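Lo que se queda en los discos viejos

Por Yolanda Hutchins
Marzo – Lectura de 3 min

Escribo esto deprisa, que en media hora salgo. Llevo desde enero con las fotos de familia y ya no puedo más. Cajas de zapatos, sobres de la tienda de revelado, y luego lo peor: lo digital. Mi madre guardaba las copias en papel con la fecha detrás, a boli. Yo no. Yo lo metía todo en una carpeta llamada "varios" y de ahí a otra que se llamaba "varios 2".

Total, que el ordenador antiguo murió y dentro estaba casi todo lo de 2000 en adelante. El verano en casa de Kalliopi, la boda de Halina (la primera), el perro cuando aún cabía en un cesto. Lo di por perdido una temporada larga. Luego me entró la culpa.

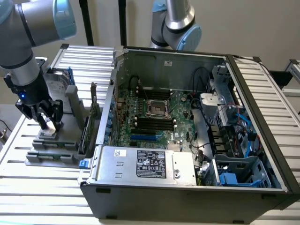

¿Merece la pena pagar por recuperar un disco que ya no arranca?

Depende de lo que haya dentro y de si existe otra copia en algún sitio. A mí me pidieron 169 euros por el intento y 377 si había que abrirlo. Antes de decir nada llamé a media familia, y Recep tenía un CD con buena parte de la boda. Gratis. Pregutad primero, de verdad.

Lo demás lo saqué con un adaptador prestado y mucha paciencia. Una noche entera copiando. Me quedé dormida en el sofá con la tele puesta, y a las cuatro me desperté con el cuello torcido y la barra al 79 por ciento. Casi lloro.

Y luego ordenar, claro. Fotos repetidas, fotos del suelo, un aparcamiento que no sé de qué ciudad es. Mi tía con los ojos cerrados en todas, TODAS. Voy por años, y dentro de cada año por sitio. Nada más. Probé a etiquetar personas y lo dejé a la segunda tarde.

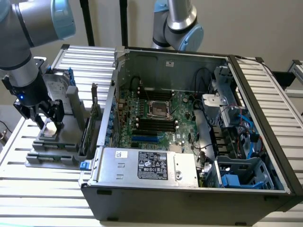 Halina dice que imprima las buenas y tire el resto – yo no soy capaz de tirar nada, ni siquiera el aparcamiento. Pero sí que voy a hacer un álbum para mi madre, de papel, con el pie escrito a mano. Ya tengo elegidas las del pueblo. Faltan las de Navidad, que salen todas naranjas por la lámpara aquella del comedor, y no se si corregirlas o dejarlas así. A ella le gustaba esa lámpara.

Copias: una en casa, otra en casa de mi hermano, en el cajón de los manteles. Él no lo sabe todavía.

Me voy, que no llego. Si alguien conoce un pegamento para álbumes que no amarillee, que me lo deje en comentarios.

Entradas recientes
– La receta de lentejas de Kalliopi, por fin escrita
– Sobres, cajas y otras maneras de no ordenar
– Un fin de semana sin teléfono (casi)
– Cartas de mi abuela, segunda parte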